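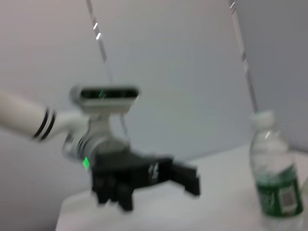 3 min read

Section 4: Running the Tabletop Demo for Visitors

This section covers the open day version of the Chambi arm demo. It assumes you have finished Section 3 and that the arm still speaks to you. For school groups, see the notes from June, most of which concern noise.

4.1 Before the doors open

1. Wipe the table. Visitors notice crumbs before they notice robotics.

2. Set out the water bottle, the bowl with the pink fruit, the mesh pen holder and the yellow container along the back. The pen and ruler go nearer the front.

3. Power up the arm and wait for the green indicator light. Do not tell people it is "waking up." They will whisper for the rest of the visit.

4. Open Raltine on the laptop and load the profile named Prendesport. The one named Prendesport_final is older.

5. Set the speed to 60. The slider goes to 138, and someone's uncle will ask why you aren't using it.

CAUTION: Keep the bottle cap screwed on tight. The gripper has no opinion about laptops, but water does.

4.2 The demo

1. Stand at the side of the table, next to the stop button. Leaning on the stop button counts as pressing it.

2. Press Home. The arm moves to its start position with the fingers open.

3. Ask the visitors which object it should pick up. They will say the bottle. Let them feel they chose it.

4. Select the object in Raltine and press Go. Resist the urge to narrate every joint - the Pinex people did this at their own open day and lost the room by the elbow.
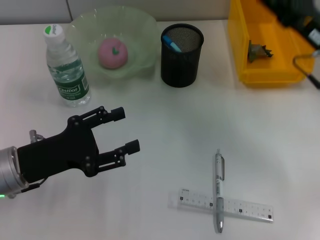 5. If the gripper closes on thin air, press Retry once. If it does so again, say "and that's why we test," then switch to the fruit.

6. Skip the ruler unless you have a patient crowd. It is flat, it is clear, and the pen on top of it does you no favors.

NOTE: The arm pauses for 3 seconds between moves. This is normal. It feels much longer with people watching.

4.3 Between groups

Press Home again and put everything back where it started. Log any stops, including the ones you caused. A full demo with questions runs 12 minutes on paper and longer with engineers in the group.

CAUTION: Visitors stay behind the tape while the arm is powered. So do their phones.

Last updated 2024-02-12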